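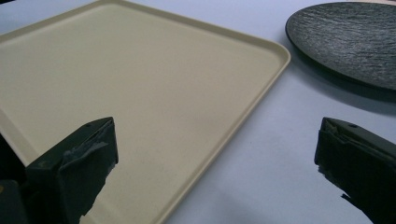 A gripper with its two fingers open, near a tray and a round black plate.

Robots in the kitchen at Kalstead

Kalstead is a big kitchen that makes school lunches. It sends out more than 3,000 meals a day. A lot of trays and plates have to be moved, and people used to move all of them by hand.

Now 4 robots do part of that job. Each one has a gripper, which works a bit like your thumb and first finger. It opens wide, then closes on the edge of a tray.

The 35 people who work at Kalstead still cook the food and taste it. Some learned a new job in April: they check the robots and stop them if a tray is in the wrong place. They lift less now, but they have to watch more closely.

Word to know
Automation: using machines to do work that people did before.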